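Ticket 184 – Dalen extending desk, leaf won't sit level
Status: open

Hello Torunn, and thank you ever so much for coming back to me so quickly on Thursday. I've done as you suggested and taken the leaf out, wiped the runners and put it back in, but the left side still sits 7 mm proud – enough to tip a pen off.

Reply from Torunn Isaksson, Hultgate support:
Oh, what a nuisance, Eilif! Could you loosen the two rear bolts, wait 20 minutes and tighten them again, left one first?
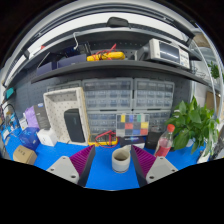 The bolts are done now and the leaf has dropped a little, though I can still feel the ridge with my thumb. I do like a desk with some life on it, a leafy plant at the right and a blue mat to work on, so I'd dearly love to keep this one. Might it be the bracket, do you think?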